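I've been putting off writing about our floor rules for most of the winter, partly because I knew it would turn into a long one and partly because I wasn't sure I believed in them yet. Well, it's March 2026, the rules have survived a whole season of people being tired and in a hurry, and a reader who runs a small arm shop over in Centhorpe wrote to ask how we handle "the boring stuff." So get yourself a coffee. The boring stuff is my favorite.

A little background for anyone new. I look after the bench work at Flukanley, where we teach arms to handle clothes. Folding, sorting, lifting one pair of jeans out of a box without bringing three shirts along for the ride. It's slow and fussy and I love it. When I started, our safety document was 20 pages long, inherited from an older project called Seixas, and it was a perfectly decent document that lived in a binder and stayed there. I read it twice, once when I was hired and once when I had to replace it.

What we have now is a single sheet for each bench. It's split into before power, during motion, and after. The first part takes the longest to do and gets the most grumbling, so let me spend some time on it.

Before power, you clear the tabletop down to the things the task needs. If the task calls for a piece of cardboard, then the cardboard stays and gets written down. If it calls for a box of garments, the box goes beyond the far edge of the table, and the garments get checked for anything metal. Zippers, rivets and buckles all count. I used to think that last line was silly, and then I spent an afternoon with Clarkari (that's our gripping project, the one I go on and on about) trying to work out why one pair of pants behaved so differently from the next. Now I check every pocket like somebody's mother doing the wash.
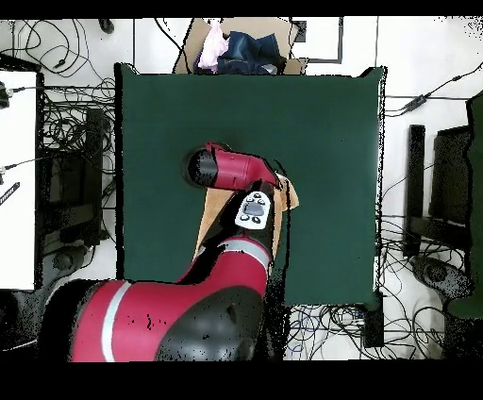

Issue 3, p. 2

The floor is where I have to eat some humble pie. Our sheet says cables get routed along the back or the sides, tied at intervals, and kept out of the spot where a person would naturally stand to reach the arm. I wrote that line myself! And look at the floor on both sides of that green table, and below it too. Loops everywhere. Cables are like laundry, I suppose, in that you finish and there's more. Every sensor somebody adds brings a power lead and a data lead, and each one seems harmless on the day it goes down.

So the rule I'm adding in April is a small one. Whoever adds a cable labels both ends and ties it in before the first run with it, and whoever takes a device away takes its cable away too. No "I'll get it later." Adapters come up off the floor and onto the stand or the table leg. Office chairs get rolled back past the tape before the arm is enabled, because a chair with wheels and a loose cord are a bad pair, and I have the bruised shin to go with that opinion.

During motion, the sheet is much shorter. One person has the stop within reach and does nothing else. Hands stay off the tabletop, even for a sock that has slid somewhere annoying — especially for the sock, really, as that's when everyone leans in. New motions run at reduced speed until they've gone through 75 clean cycles, and a cycle where you had to nudge something doesn't count as clean. People ask me where that number came from. It came from a long conversation and a lot of chips. It's a house number, so please don't go quoting it as a standard, and do read the real standards that apply to your own machine along with whatever the manufacturer gave you.

After a run, the arm gets parked where the sheet says to park it, the power goes off, and you write down anything odd, even if it seems too small to mention. That notes column has taught me more than the binder ever did. "Wrist sounded scratchy." "Box crept toward the edge again." Two dull little lines like that, a week apart, and you know what to look at on your next quiet morning.

If you'd like a copy of our bench sheet, leave a comment and I'll post a blank one once the April changes are in. I still have to buy the cable ties.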